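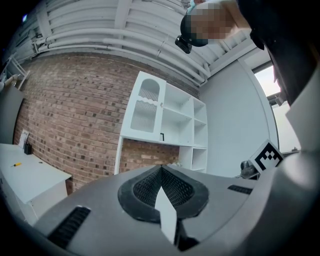 Looking up from desk level.

Print this page | E-mail this page

My desk drawer used to stick every July, so I finally learned to fix it! Pull it all the way open and take everything out (yes, even the dead pens). Wipe both runners with a dry rag, then rub a plain candle along them, 2 passes each side.

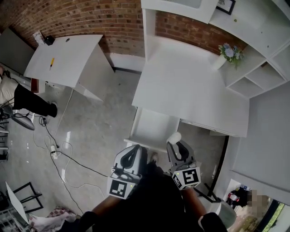 White desk with the drawer open and empty.

Slide it in and out four times to spread the wax, then load it back up, heavy stuff at the rear.

Print | E-mail to a friend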